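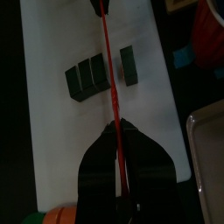 Yayra Nyarko asked us whether the Padura gripper can hold thin cord without letting it slip, and whether the fingers have to be swapped first. They don't. The standard black fingers close at the tips, so string can be gripped with the same pair used for small blocks.

Padura two-finger gripper, by Lendetti
Weight: 779 g
Rated for 1000 hours between services
Price: $200 per spare finger pair - screws included

Orders placed before the end of August ship with the Urov wrist mount.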